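Clivia Gallery: Learning to Stand Still While Reaching

Clivia is a balance controller for small walking robots with arms. The project started at the Droltbridge lab in February, and its aim is narrow: when the robot reaches for something low, its feet should stay where they are. Most controllers we tried before it would take a small corrective step as soon as an arm went out past the toes. That step is harmless in an open room and a nuisance beside a shelf or a doorway.

The gallery goes with our write-up of the method. Clivia was trained in the Plurken simulator and then moved to the robot without further tuning. We ran 199 reaches on the real machine, split between the old stepping controller and the new one. Captions are kept short, and the full tables are in the write-up.

Setup and floor work

The test floor is ordinary office carpet. We chose it over a hard lab floor after the simulator results looked too good – carpet gives a little under the foot, and the ankle readings get noisier.

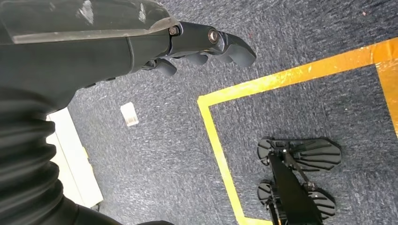 A reach under Clivia is scored on foot placement first and hand position second. The score needs a fixed boundary that can be checked by eye as well as from the joint logs, and yellow tape on the carpet does that job. Both feet are inside the outline in this view, side by side, with the arm extended and the fingers curled under. A run is marked as a step if either foot is lifted and set down again, even when it lands back inside the tape. Sliding is logged separately.

Results in short

Of the 199 reaches, 108 used Clivia and the rest used the stepping controller. Clivia took a corrective step in 4 of its runs. All of those came from the lowest target height, with the arm fully out to one side. The stepping controller moved its feet in 32 of its runs, spread over every target height.

The cost is speed. Clivia slows the arm down near the end of a long reach and leans the trunk back to make up for the weight in front. For light objects we think the trade is fair. For heavier ones we don't have enough data yet.

What the method changes

The controller predicts where the center of pressure will be a short time ahead, using the arm command as an input. The older one reacted only after the ankles reported a shift. We call the prediction part the Nechyporuk term in the code, and the name has stuck in the write-up too. With it switched off in simulation, the stepping came back at the lower targets.

Still open: reaches with both arms, reaches made while turning, and anything on a slope. The next round will use the same carpet and the same scoring rules, with a wider set of target heights.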